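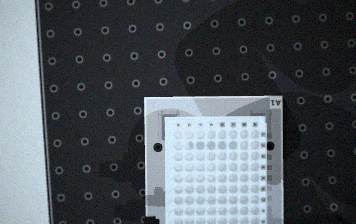

Simulated deck views for plate pose estimation

The Jilley project measures how well a lab robot can locate a multi-well plate using only rendered training images. All images are generated in the Trondia simulator. The pose network is trained on 2,923 renders and tested on a separate set of 2,271, with no overlap in lighting seed or plate position.

View from the deck set. White multi-well plate on a light gray holder, pegboard deck. The plate runs past the bottom of the view, so its lower corners are not available to the network.

Label on the holder reads "A1" and appears mirror-reversed. The network is given no text input, and labels are not used to resolve orientation.

Shadows fall on the board in this render. Shadow shape and strength are drawn at random for each image. In the December version lighting was fixed, and error rose sharply when the lamp was moved.

Method

Each render is stored with the exact plate pose in the deck frame. The network predicts plate center and rotation in the plane of the deck. Height is taken from the holder model. Training runs for 140 epochs on the Hennessy cluster. A prediction is accepted if the center error is under 2 mm; rotation error is reported separately.

Known limits

Well contents are not modeled as liquids. Wells differ only in gray level. Clear plates and lidded plates are outside the current set.

Renders and pose files are kept on the Lumham server under the deck set folder. Older renders with fixed lighting are in the archive folder and should not be mixed with the current set.

Page updated 05/02/2022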